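Jobs > Production > Script and Continuity > Script Coordinator, returning drama series

Script Coordinator (fixed term, full time)

Asedeck is recruiting a script coordinator for the second series of Sturnov, an hour-long political drama in eight episodes. The post sits in the script department and reports to the script producer, Beril Demirtaş. The contract starts in June and runs to picture lock on the final episode.

Background

The first series was written by a single writer. The second has a room of five, working two episodes ahead of the shoot. Drafts will therefore overlap: at the busiest point, episodes three and four will be filming, five will be in read-through, and six to eight will be at outline or first draft. The script coordinator controls which version of each document is current, who has it, and what has changed between one version and the next.

Much of Sturnov takes place in a ministry and a small number of domestic interiors. The plot depends on who knew what, and when, so errors of date and sequence are costly to correct once a block has been shot. Applicants should expect a large part of the job to be checking.

Duties

- Format, proofread and issue all drafts, from outline to shooting script.
- Issue coloured revision pages and keep the distribution list up to date. The current list has 144 names, in four access groups.
- Keep the series bible, including character histories, ministerial ranks, place names and the story calendar.
- Log every change to locked scenes and notify the first assistant director, script supervisor and art department the same working day.
- Prepare clearance lists of names, telephone numbers, organisations and on-screen text, and pass them to the clearance adviser with each draft.
- Attend the writers' room on Tuesday and circulate notes by 6 pm.
- Time read-throughs and report running length by scene.
- Assemble post-production scripts for delivery to the broadcaster and to Canpolat, who handle dubbing and subtitling.

The post doesn't include script editing, and the coordinator isn't expected to give story notes. Queries about fact or continuity should be raised with the script producer in writing.

Essential

- At least one full series as script coordinator, or two as assistant script coordinator or script secretary, on scripted television.
- Full command of Final Draft, including locked pages, A and B scene numbering and revision sets.
- Accurate proofreading in English. Shortlisted applicants will be given a timed test on a 12-page extract.
- Experience of handling confidential material under a watermarking system.

Desirable

- Reading knowledge of German or Turkish.
- Experience of a multi-writer room on a serial drama.
- Some familiarity with spreadsheet formulas. The story calendar is kept as a workbook and has to be kept in step with the scene breakdown.

Terms

The rate is £820 per week, plus holiday pay. Hours are 50 per week over five days, excluding lunch. Evening work is likely in the week before each block and is taken back as time off in lieu. The office is at Sivier, ten minutes on foot from the railway station. Two days a week may be worked from home until the start of filming, after which the post is based at the production office. A laptop and a software licence are supplied. 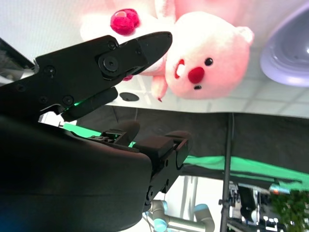 Posted by Lieselotte Kohlhase, Production Staffing | Asedeck

How to apply

Send a CV of no more than two pages and a covering statement of up to 500 words. The statement should set out one case in which a change to a locked script affected several departments, and how the change was recorded and passed on. Please don't send original scripts or writing samples; they will be deleted unread.

Quote reference SC-70 in the subject line. Applications sent without the reference may not reach the right folder.

Interviews last 45 minutes and are held in person or by video call, with the proofreading test taken beforehand. Travel costs are paid for applicants attending in person, on production of receipts. Two references are taken up after interview, one of which must be from a production completed in the last three years.

Questions about the duties should go to Beril Demirtaş through the production office. Questions about pay, hours or access requirements should go to Lieselotte Kohlhase.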